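Chapter 4
House Rules for Grippers

I used to think standards were the dull part of robotics. Then I spent a January at the Tisstead packing lab with Marjorie Cheetham, who had a two-page sheet taped inside her cupboard door and wouldn't let me touch a thing until I'd read it. I grumbled, of course! By the end of the month I was adding lines to it myself, and a good part of this chapter grew out of that sheet.

You'll meet the formal documents in Chapter 5 – risk assessment, guarding, emergency stops, the whole family. I want to begin with smaller stuff: the written rules a team agrees on for picking things up, so that a grasp done by Eimear in the morning and a grasp done by Wendelin after lunch can be compared fairly. If they each have their own idea of a "good" grip, your records are a mess before you've analyzed anything.

Soft packaging is where I'd start any new team. A rigid box forgives you. A snack bag folds and crinkles, and its printed face bends along with it, so two people can look at the same grip and disagree about whether it was any good. Look at where the narrow finger sits on the yellow bag in the picture, flat against the front and well below the crimped end. Our sheet at Tisstead said "hold the body, leave the seal alone," and I still teach it that way.

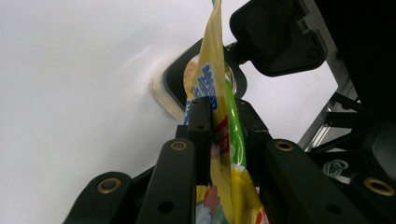

4.1 Writing a rule people can follow

Try this one: "Grip the bag firmly but gently." I've seen it in real procedures, and it drives me up the wall. How firm? Says who? Oisín Sheehan once had 12 operators follow that exact sentence at Drestanham, and he got a different grip from nearly every one of them.

A rule you can use names the part, the place and the stopping point. Ours read: "Close on the body of the bag. Stop when the film dents. If the contents crunch, open, log it and take a fresh bag." (We got through a lot of snacks that way – I can't say I minded.)

Before you go on, pick a package from your own kitchen and write its grip rule in two sentences. Hand it to someone who hasn't read this chapter and watch what they do. Keep your draft, as we'll be rewriting it in Section 4.2 once we've talked about force limits.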